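Automation in garment care: an interview with the training lead at Plosell

26/11/2019

Plosell launders, presses and returns clothing for hotels, care homes and private households from its site at Jarkumside. In March the company began work with the engineering firm Fistska on a two-armed machine intended to take over part of the hanging and sorting of garments. The training lead, who has been with Plosell for 19 years, spoke to us about the progress of the work and its effect on staff.

The finishing department employs 68 people. In a busy week they hang 2,408 garments for household customers alone, a figure the training lead quotes from the department's own sheets. "Hanging is the part of the day that people complain of most," she said. "It is the shoulders and the wrists. We have moved staff between stations every 60 minutes for years, and it helps, but it does not remove the problem."

Trials with flat linen were completed before the summer. Clothing has taken longer. Sheets and towels arrive in known sizes, whereas household garments differ in cut, weight and stretch, and dark fabrics show few edges to a camera. Part of the development is therefore carried out in furnished rooms, as Plosell hopes in time to offer a service in customers' homes.

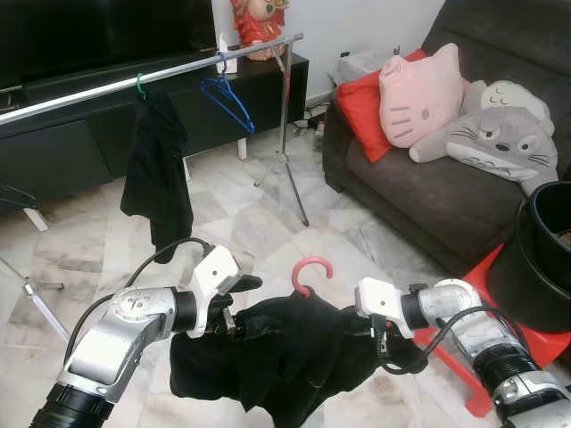

Handling a black garment on a hanger, with the clothes rail to the left.

Asked what staff had made of the machine, the training lead was frank. "There was suspicion at the first meeting, and I shared some of it. We were shown a film in which everything went well. I asked to see an ordinary afternoon instead, and Fistska agreed to that."

Six members of the finishing department now spend one day a week with the engineers. They show how they would take hold of a collar or a shoulder seam, and they operate the arms themselves when new movements are being recorded. According to the training lead, this has altered the way the older staff regard their own skill. "Some of them had never been asked to explain how they do it. One colleague took most of a morning to set out how she turns a sleeve."

The company has given a written undertaking that no post in finishing will be withdrawn during the trial. The training lead would like it extended. "People want to know what happens afterwards, and I cannot yet tell them. I have said so in every briefing." She expects fewer hours to be spent at the rails and more on inspection, repairs and dealing with customers, work which is at present paid on a different grade. Discussions on grading are continuing.

Training has also had to change. New starters at the Coughlan depot, where the machine will be introduced first, will learn the manual method in full before they work beside it. "If it stops, the clothes still have to go out," she said. A short course on safe distances and the use of the stop button has been added for all shifts, including agency staff.

The next review will consider delicate fabrics and garments with long fastenings.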